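# Save Points and Player Loss in a Short Exploration Game

Project report, second-year module in Game Design Practice

Group: Usman Kiani, Ásdís Brynjólfsdóttir, Aksel Kjærgaard

Supervisor: Birthe Kjærgaard (no part in the marking of this report; the second marker is Eyvindur Hjaltested)

## 1. Background

Grikwood is a top-down exploration game built by the group during the autumn term. The player takes the part of a lamp seller who crosses a flooded island, Kostness, and opens a series of shrines. A full playthrough is short and can be finished in one sitting. The version handed in at the end of the autumn term stored progress only at shrines. Several people who played it at the open evening complained that they had lost progress after falling into deep water, and a few put the controller down at that point.

The purpose of this project was to find out whether the placing of save points had an effect on where players stopped. The group also wanted a version of the game that could be released without the complaint coming up again.

## 2. Question

The question was stated as follows before any code was changed:

Does saving at every screen change, in place of saving only at shrines, reduce the number of players who stop before the end of the game?

A second question was added by Ásdís Brynjólfsdóttir after the first planning meeting. She asked whether frequent saving would make players less careful near water, and so lead to more falls. The two questions were tested with the same data.

## 3. Method

### 3.1 Builds

Two builds of Grikwood were made from the same source. They are called S (shrine saving) and C (continuous saving) in this report. In build S, a fall into deep water returns the player to the last shrine, and anything collected after that shrine is lost. In build C, a fall returns the player to the edge of the current screen, and all items are kept. The map, the music, the enemies and the text are the same in both.

Both builds use Gititz, the small engine written by Aksel Kjærgaard for the first-year module. Gititz holds the state of the world in a single table, which is written to disk whenever the save function is called. Build C therefore needed few changes: the save call was moved from the shrine object to the screen change routine, and the respawn position was read from the screen edge.

### 3.2 Logging

Each build writes a plain text log. A line is added when the player enters a screen, falls into water, opens a shrine, opens the menu or quits. Each line has a time in seconds from the start of play. No names are stored. Button presses are not logged, as an early test showed that this made the files too long to read by hand.

### 3.3 Players

80 players took part, all students at the college, split evenly between the builds. The build was given by order of arrival, with odd numbers playing S and even numbers playing C. Players were told that they could stop at any time and that they did not need to give a reason. Nobody who had played the autumn version was accepted.

Sessions were held in February in the ground floor computer room. Players used the same model of controller and wore headphones. A member of the group sat at the back of the room and answered questions about the controls only.

### 3.4 Questionnaire

After stopping, each player filled in a sheet with 6 questions. Four used a five-point scale and two were open. The open questions asked for the best and the worst moment in the game. The sheets were typed up by Usman Kiani, and a sample was checked against the paper by Ásdís Brynjólfsdóttir.

## 4. Results

### 4.1 Stopping

More players finished build C than build S. The difference was clear in the first half of the map and small in the second. In build S, most early stops came within a minute of a fall. Players who had reached the third shrine almost always went on to the end in either build.

The screen with the most stops in build S was the tidal causeway, which comes before the second shrine. It is long, has deep water on both sides and has to be crossed twice. In build C the same screen caused many falls but few stops.

### 4.2 Falls

Players of build C fell more often. The increase was spread over the whole map and was not limited to hard screens. The logs also show a pattern that the group had not planned for. Some players of build C stepped into the water on purpose, as the respawn point at the screen edge was closer to where they wanted to go. This was most common on the causeway, where a fall on the way back saves a walk.

### 4.3 Questionnaire answers

Players of build S gave lower scores for fairness and slightly higher scores for tension. Scores for the music and the look of the island were the same in both groups. In the open answers, the causeway was the most common worst moment for build S. For build C the most common worst moment was the final shrine puzzle, which few players of build S mentioned.

## 5. Discussion

The answer to the first question is yes, with the limit that the effect is found mainly before the third shrine. The answer to the second is also yes, but the extra falls did not seem to trouble the players. Falling on purpose is a fault in the design of build C. It can be put right by returning the player to the edge at which the screen was entered, and not to the nearest one.
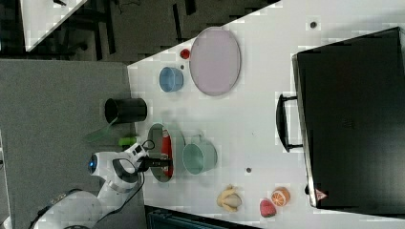

It is harder to say whether the loss of tension matters. Grikwood was planned as a calm game, and its water is meant as a border more than as a threat. A game with a different aim, such as Harahap, the cave climbing game made by another group in the same year, might lose more by saving often. The results should not be carried over to such games without a new test.

There are three weaknesses in the method. The players were all students of similar age, and many play games every week. The room was shared, so a player could see others get up and leave, which may have made stopping easier. The order of arrival was also not fully random, as friends tended to come in pairs and were then split between builds. At least one pair compared their games aloud before both had finished. Their data were kept in, as the instructions did not forbid talking.

## 6. Changes made after the test

The release version is based on build C. The following changes were made:

- The respawn point is now the edge at which the player came in.
- The causeway has a stone platform at its middle, where the water is shallow.
- A small lamp icon appears in the corner when the game saves.
- The final shrine puzzle has a second hint, shown after two failed tries.

The save file had also grown during testing, as Gititz wrote the state of every screen, including those not yet visited. Aksel Kjærgaard changed the routine so that only changed screens are written. The script for the release version is 800 lines shorter than that of the autumn version, mostly through the removal of the old shrine code.

## 7. Division of work

Aksel Kjærgaard wrote the engine changes and the logging. Ásdís Brynjólfsdóttir drew the new causeway screen, ran most of the sessions and wrote sections 3 and 4. Usman Kiani prepared the questionnaire, sorted the logs and wrote the remaining sections. All three members read and agreed the final text.

The logs, with the session times removed, are stored in the module folder together with both builds. The key for the log codes is in the file of the same folder named `codes.txt`.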